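4. Setting up the play kitchen table

Read this section through once before opening the accessory box. The table must be assembled and leveled as described in Section 3. If the top still rocks when pressed at a corner, go back to step 3.6 before placing any load on it.

4.1 What you need

Otmont table, white top, assembled
Accessory box, sealed
Storage case
Soft cloth, slightly damp
Mild dish soap

No tools are needed for this section. Allow 5 minutes for unpacking and the same again for sorting.

4.2 Unpacking the accessories

1. Place the accessory box on the floor, label side up. Do not open it on the tabletop. The staples on the lower flap can scratch the white surface.

2. Cut the tape along the center seam. Keep the blade shallow. Toy food is packed directly under the flaps in the Esemen carton; the Jeserance carton has a cardboard layer in between.

3. Lift out the tray first. It is packed upright along one side of the box and holds the smaller bags in place.

4. Open the bags and empty them into the tray. Discard the bags at once.

CAUTION: Plastic bags and ties are not toys. Keep them away from children at all times.

5. Check each piece for cracks, sharp molding edges or loose parts. Set aside any damaged piece and quote the part number printed on the packing slip when ordering a replacement.

6. Wash all pieces that will be handled by children under three. Use warm water and mild soap, rinse, and dry with a cloth. Do not put printed pieces in the dishwasher - the labels will lift.

4.3 Laying out the table

For the first session, put out a small number of pieces and leave the rest in storage. A full set on the table at once is hard to use and most of it ends up on the floor.

1. Wipe the tabletop and let it dry.

2. Place the oval tray flat on the top, well back from the table edge. The tray is the only piece with a raised rim and should be used for anything that rolls.

3. Put out two or three fruit pieces. They may go in the tray or beside it.

4. Put out one cup, one mug and one pot. Cookware can be placed standing or on its side. Pieces on their sides take up more room, so leave a clear space between them and the edge.

5. Add one bottle. Bottles may be laid down if the table is likely to be bumped.

6. Keep the handles of mugs and pots free so that they can be picked up without moving the pieces next to them.
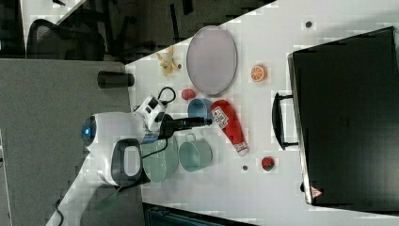
Figure 4-1. Mixed layout with tray, toy fruit, cookware and ketchup bottle. Cup and mug on their sides.

The positions in Figure 4-1 are not fixed. Any layout is acceptable if the pieces stay clear of the table edge and the tray lies flat. Colors of cups, pots and trays vary between production runs and cannot be chosen when ordering.

NOTE: The ketchup bottle is a display piece. Do not fill it. The same applies to all other bottles in the range, including those supplied with the Howlader add-on pack.

4.4 Load and position limits

The tabletop is rated for an evenly spread load of 400 N. The load at any one corner must not exceed 200 N. These limits cover everything on the table, including storage cases and any equipment that does not belong to the set.

Do not sit, stand or lean on the table. Do not use the tabletop as a step.

Keep the table away from heaters and direct sun. White tops that stand in a window for a full summer will yellow, and this is not covered by the warranty. If the table has to stand near a window, turn it end for end in March and again in the fall so that both sides age evenly.

Cables that cross the tabletop must be routed so that a child cannot pull them. Do not run a cable under the tray. The tray will tip and the rim may mark the insulation.

4.5 Clearing the table

1. Remove food pieces first, then cups and mugs, then pots. Small pieces may be stored inside the pots.

2. Check under the rim of the tray. Small round pieces tend to come to rest there and are easily missed when the tray is lifted.

3. Lift the tray with both hands. Do not slide it. Grit under the base will leave curved scratches in the finish.

4. Place bottles in the storage case with all caps facing the same way. The case will not close if they are mixed.

5. Close the case and store it flat. The case should not be left on the table overnight if the room is used by other groups.

6. Wipe the tabletop with a damp cloth. Dry it by hand, paying attention to the joint between the top and the edge strip.

4.6 Cleaning

Tabletop: damp cloth and mild soap. Crayon and food coloring can be removed with a white eraser. Do not use scouring powder, bleach or solvent cleaners.

Tray: warm water. The surface and the rim are often two slightly different shades. This is normal and does not indicate wear.

Cups, mugs and pots: warm water and soap. Dry the inside fully before storing. Check the handles of mugs monthly and withdraw any mug on which the handle has worked loose.

Toy food: wipe only. Pieces with painted or printed detail should not be soaked.

4.7 Common problems

Tray rocks on the table
Check for a small piece trapped underneath. If there is none, turn the tray over and look for molding flash on the base. Remove flash with fine sandpaper, wipe the base, and try again.

Cup will not stay on its side
Cups are tapered and will roll in an arc. Lay the cup with its open end toward the middle of the table, or put it in the tray.

Label peeling from bottle
Press the label down and rub it with a dry cloth. If the corner lifts again, remove the whole label. Do not repair it with clear tape, as small children can pick the tape off.

Pieces missing after clearing
The complete set with both add-on packs has 162 pieces. Check against the packing slip, not against the picture on the lid - the lid shows some pieces that are sold separately.

Replacement parts are listed in Section 7. For the folding version of the table, continue with Section 5.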